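Handout 6: Gripper faults during demonstration recording
Instructor: Riet Van Leeuwen
Revised 2025-06-23

Read this before the second lab. The fault covered here cost the Priltlow group most of a day of recordings, and the warning signs were in the logs from the start.

1. What happened

The task was to place a plate in a toaster oven, close the door, and later take the plate out again. The demonstrations were recorded with hand-held grippers and then used to train a policy for the arm. On the arm, the fingers closed too early and pushed the plate against the rack. On the third run the plate tipped, the arm kept pushing, and the operator used the emergency stop. There were no injuries. The oven door hinge was bent and had to be replaced.
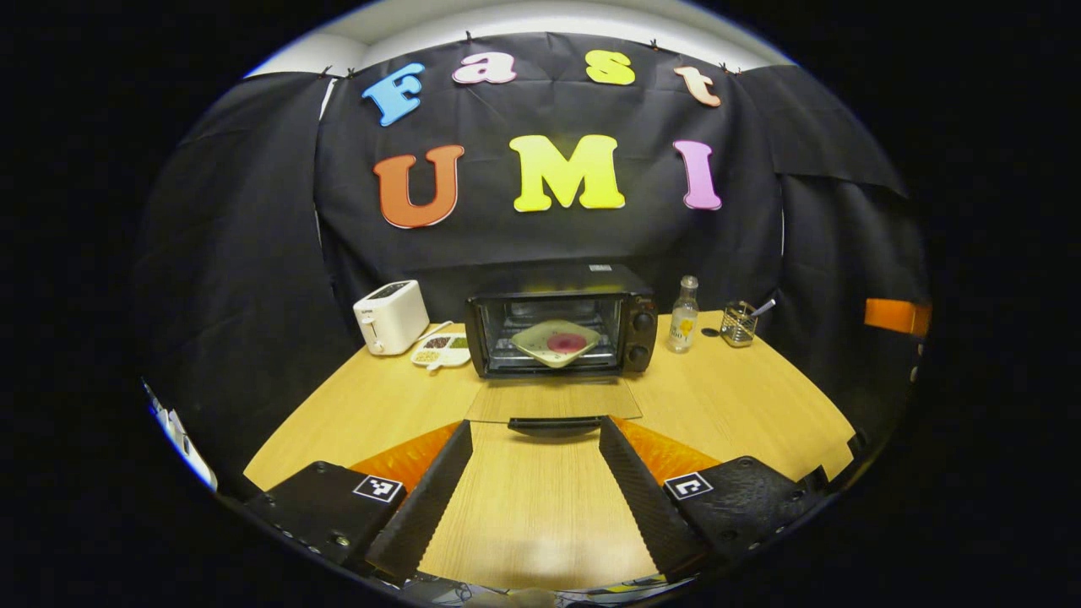

The first guess was a bad camera calibration. The group repeated the calibration and got the same result. Martens then compared the recorded finger width with a set of gauge blocks. At the 90 mm block, the log showed readings that were off by up to 2 mm, and the error changed from one recording to the next.

2. Cause

Finger width is worked out from the square markers on the gripper, one on each side. The base under one marker had a loose screw. When the operator squeezed the handle, the base shifted slightly and the marker moved with it. The software had no way to tell this apart from real finger motion, so it wrote the wrong width to the log.

A shift of this size does little harm with a soft object. With a rigid plate and a narrow oven opening it is enough to spoil the grasp.

3. Why it was missed

The width check was done once, in August, and the result was carried forward. The checklist asked whether both markers were visible - it did not ask whether they were fixed in place. Gudard had noted a "clicking" sound in the lab book, but no one followed it up.

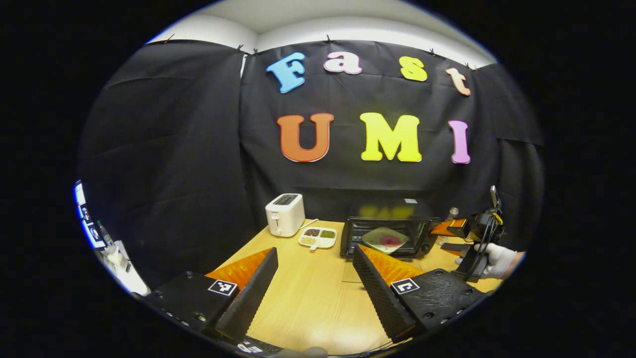 Should recordings made with a loose marker be thrown out?
Keep the raw files, but leave them out of training. The error is not constant, so a single correction value will not repair them.

4. Changes to the procedure

Before each session, press on both marker bases by hand. Any movement means the gripper is taken out of use and tagged.
Run the gauge block check at the start and again after every 100 recordings.
Set the force limit on the arm before the first run with a new policy.
Keep the oven unplugged for all runs on the arm. Door and plate handling can be tested without heat.

For next time: read the Faltov incident report, sections 1 and 2, and bring your own gauge block readings.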